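Household Robots: Your Questions, Kindly Answered

The Leltis Home Help newsletter gets a steady stream of mail on this subject, and so many of the letters ask the same things that we finally gathered the answers on one page. Pour yourself something nice. We do tend to go on a bit.

Can I buy a robot that does my chores yet?

It depends a great deal on which chore you have in mind! If you mean vacuuming a flat floor, sure, and you've been able to for years. If you mean a machine with arms that tidies the kitchen, folds the towels and puts the leftovers away while you're at work, then no, not in the way most people picture it when they write to us. There are machines that can do pieces of those jobs, on a good day, with someone who knows them well standing close by.

Why is it taking so long? My nephew's car was practically built by robots.

We hear this one a lot, and it's a fair question. In a factory, the part shows up in the same place, facing the same way, all day long. Your kitchen isn't like that (ours certainly isn't). The cup is wherever the last person left it, the drawer sticks, and somebody bought a different brand of dish soap. A robot at home has to look, decide and adjust every time, and the looking and deciding have turned out to be harder than the moving.

What about food? Could one fix a snack for my mother?

Food is one of the tougher areas, and fruit is a lovely test of it. Think about how you handle a peeled orange. You hold it firmly enough that it doesn't roll off, but gently enough that you don't end up with juice down your sleeve, and you do this without giving it a thought. A hand made of plastic and metal has to be told, or has to learn, how much squeeze is too much. Getting a piece of fruit onto a plate in decent shape is real work for a machine, and people spend months on it.

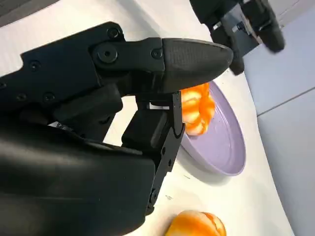 Orange segments on a lavender plate, with a partly peeled orange on the table nearby.

As for your mother's snack, we would still make it yourself, or ask a neighbor. Peeling, slicing, wiping up and noticing that she didn't care for the last one are all separate skills.

Do robots need hands like ours?

Not always, and folks do disagree about this! A simple gripper with two jaws is sturdy, cheaper to repair and perfectly good for picking up plenty of ordinary things. A hand with several jointed fingers can get around odd shapes and shift its hold, but it has many more parts to wear out and many more ways to go wrong. Some machines carry one of each, which strikes us as a sensible way to hedge your bets.

Would it know what to do with the odd things on my table? 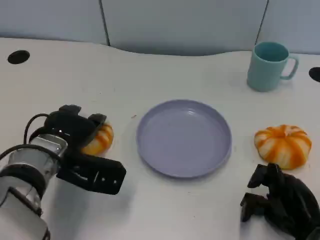
Setting a table for a fall supper is a good way to think about it. A plate is flat and low, so it's awkward to get a finger under. A mug has a handle, and the handle might be facing any direction. A little pumpkin is round and ribbed, and it wants to roll. You and I would sort all three in a few seconds while talking about something else, but to a machine they are three different problems.

Are the ones in shops and warehouses any further along?

Yes, quite a bit. A small packing shop we visited in Plekevport last June runs a sorting arm on one line, and it moves 500 parcels in a shift without much fuss. The boxes come in only 2 sizes, mind you, and a person still steps in when a label is torn or a carton is crushed.

How much should I be setting aside?

We'd hate to give you a number and have you hold us to it. Please don't put money down on anything you haven't watched working, in person, on the very chore you want done. Ask to bring your own dishes. If a seller only has a video, ask whether it has been sped up and whether someone out of view was steering.

So when, then?

Our own guess, and it is only a guess, is about 13 years before an armed helper is an ordinary thing to find in an ordinary house. Our readers in Grurnetstead are more hopeful than we are, and we'd be delighted to lose that argument. Single chores will come sooner, and laundry folding seems to be the one everybody is waiting for.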